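Shelf Notes
Posted in April by Nikola Sowa

Ok quick one, I have maybe twenty minutes before I have to be somewhere. Bremex wave three. Finally have the whole set. Finally!!

If you missed the earlier posts: Bremex are the little blind box monsters from Kaneko, vinyl, about as tall as your thumb. Wave one was the swamp ones. Wave two was the office workers (still my favorite, the one with the stapler lives on my monitor). Wave three is the night market. Every monster runs a stall. Noodle guy, lantern guy, a fortune teller with three eyes and three crystal balls, a fish seller who is pretty clearly also a fish.

34 figures in the wave if you count the color variants, and I do count them, sorry wallet.

So how did I get there. Not in a smart way. Started with a sealed case from the shop in Ciltmont, which gets you most of the commons and one rare if the box is kind to you. Mine gave me the gold lantern guy on the second pull and I thought great, this will be an easy wave. Nope. Then came doubles. So many noodle guys. At one point I had 5 noodle guys standing in a row on the windowsill like they were running a franchise.

Traded three of those away at the Floltlow swap meet. Good meet this year, way more tables, parking terrible as always. Somebody had the wave one Bog Duchess still bagged and wanted a price I am not going to type here. Looked at it for a long time. Walked off. Walked back. Walked off again.

The fortune teller was the last one I needed. The glow version, not the regular. She is numbered on the bottom of the foot, mine is 1,261 of 2,835, and no that number means nothing special to me but I like that it's there. Got her in a straight swap with Safta Vlad for the purple fish seller plus the promo tote bag. Did I overpay? Probably a little. The tote was nice. But she glows really well, green with kind of a blue edge, and the paint on the third eye is clean, wich is the part they mess up the most.

Paint in general. Better than wave two. Sharper edges on the aprons, less slop where the neck meets the collar. The noodle guys do have a thing where the bowl doesn't sit flat in the hand. Three of mine did it. Warm water for a minute, push it, hold it, cold water. Fixed. Didn't try it on anything with glow paint and I'm not going to.

Boxes. The new ones are worse. Thinner card and the tab tears if you look at it wrong. I keep my boxes flat in a drawer so I care, most people don't. The collector cards are still great though, each one has the stall menu on the back and the menus are all different. Fish seller sells "not fish." Love it.

Display is where I'm stuck. I want the stalls in two rows facing eachother with a walkway down the middle, like a real market. Tried it on the bookcase, too shallow. The back row just looked like it was waiting for a bus. Might do risers. Might string up some tiny lights if I can find ones with a battery pack that isn't bigger than the figures. If you have done this please tell me which lights!

Next up, wave four. No theme announced yet. I'm hoping for a train station. Conductor monster, lost luggage monster, pigeon. Come on Kaneko, a pigeon.

Ok have to run. More photos when the shelf is sorted.
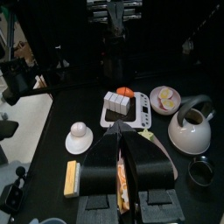 Safta Vlad: You did not overpay, the purple fish seller was the one I'd been chasing since the wave came out. For lights try the copper wire kind on a coin battery, the pack hides behind one stall. And I'm with you on the boxes, two of mine ripped on the first open.

Recent posts
Bremex wave two: the office workers, ranked
What I brought home from Floltlow
Cleaning old vinyl without wrecking the paint
Trade list (updated)

This site uses cookies to remember your settings. By continuing to browse you agree to their use.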